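Cesura is a content planning and lead tracking tool for small marketing teams, made by Olmont. It keeps your mailing list, your articles and your sales notes in one place, so the person who writes and the person who calls the customer see the same record.

Most of our customers sell physical goods to other companies: packaging, cleaning products, spare parts.

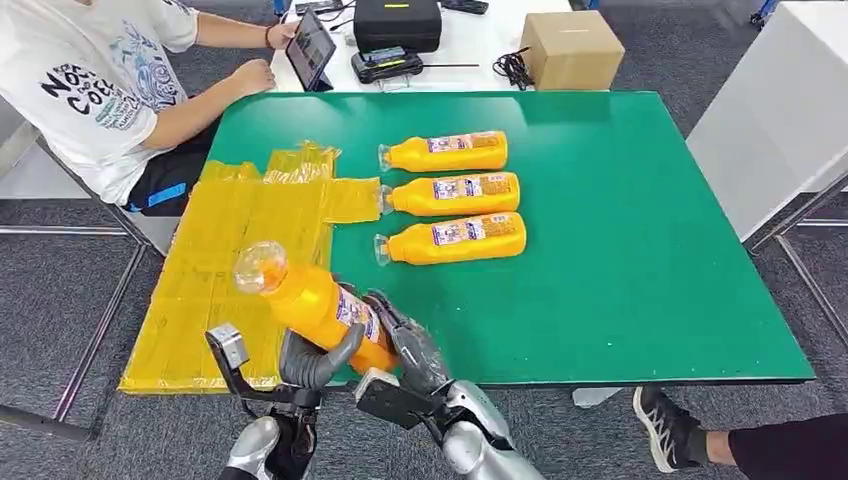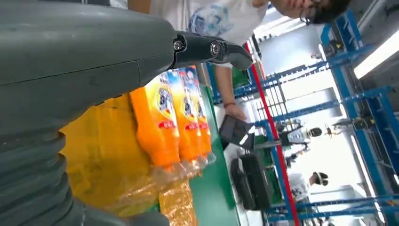
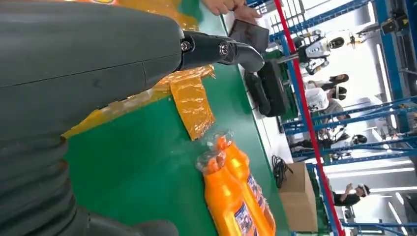
In this kind of business a buyer may read your pages for many months before he or she sends the first message. Cesura helps you to see this reading time and to answer it with the right text, also when the contact comes back after a long silence.

## What you get

**Contact timeline.** Every visit, download and reply of one contact stands in one column, newest on top. You can add a note by hand, for example after a trade fair. Notes are never sent to the contact.

**Content shelf.** All your articles, data sheets and videos with three marks: for whom it is, which question it answers, and when it was last checked. Texts which were not checked for a long time turn gray in the list.

**Mail paths.** A path is a series of mails that changes when the contact does something. If a contact asks for a price, the path stops and a colleague gets a task. We deliver 17 ready paths with the product, and you can change each of them or begin with an empty one.

**Scoring.** Simple points, which you set yourself. There is no hidden calculation – when you click on the number, you see every line that made it.

## Editions

| | Cesura Base | Cesura Team |
|---|---|---|
| Users | 2 | 34 |
| Contacts | 3,770 | no limit |
| Mail paths | ready paths only | ready and own paths |
| Scoring | no | yes |
| Import from Fehr | yes | yes |

You can move from Base to Team at any moment. Your contacts and their timelines stay as they are. To move back is also possible, but your own paths will be paused and scoring is switched off.

## Connections

Cesura reads contact lists from Fehr and from any CSV file with a header line. The connection to the Usach web shop module works in one direction: orders come into the timeline, but nothing is written back to the shop. A connection in both directions is planned for September.

Please check before the first import that every contact has only one mail address. Double addresses are put in a separate list, and you must decide for each one by hand.

## Support

Written support is included in both editions. Team customers can also book a call for the first setup, in the morning until 11:30. Please have your contact file ready and, if possible, a list of the questions that your buyers ask most often – we use it to fill the content shelf together with you.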